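Flosness stoppt Versuchsreihe mit Greifern nach Fehler an der Backenöffnung

Brorkberg, 19. April. Das Unternehmen Flosness hat die laufende Versuchsreihe zum Greifen dünner Gegenstände vorläufig ausgesetzt. Anlass ist ein Fehler in der Wegmessung der Greiferbacken, der bei einer internen Prüfung festgestellt wurde. Nach Angaben des Unternehmens meldeten 3 von 11 geprüften Geräten eine geschlossene Stellung, obwohl die Backen noch geöffnet waren. In einem Fall klemmte sich eine Bedienperson den Finger ein; eine ärztliche Behandlung war nicht erforderlich.

Von den 2000 seit März aufgezeichneten Durchgängen gelten 1000 bis auf Weiteres als nicht verwertbar. Betroffen sind vor allem Aufgaben mit Essstäbchen, bei denen bereits geringe Abweichungen das Ergebnis verfälschen. Die Geräte werden nun beim Zulieferer Volia untersucht. Bis zum Abschluss der Untersuchung dürfen baugleiche Greifer am Standort Brorkberg nur ohne Handkontakt im Backenbereich geführt werden.
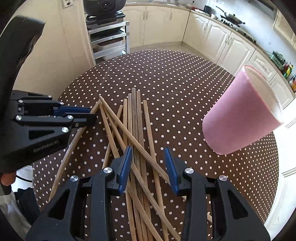 Fengying Xia erklärte auf Anfrage, die Abweichung sei schon früher gemeldet, jedoch als Bedienfehler eingestuft worden. Künftig müsse jede Meldung dieser Art binnen eines Arbeitstages geprüft werden. Über die Wiederaufnahme der Versuche entscheidet Flosness nach Vorlage des Prüfberichts.

Weitere Meldungen
Volia erweitert Prüfstand für Kleinantriebe
Anqi Ren übernimmt Leitung der Arbeitssicherheit bei Jin
Brorkberg: Neue Regeln für Versuche in Wohnküchen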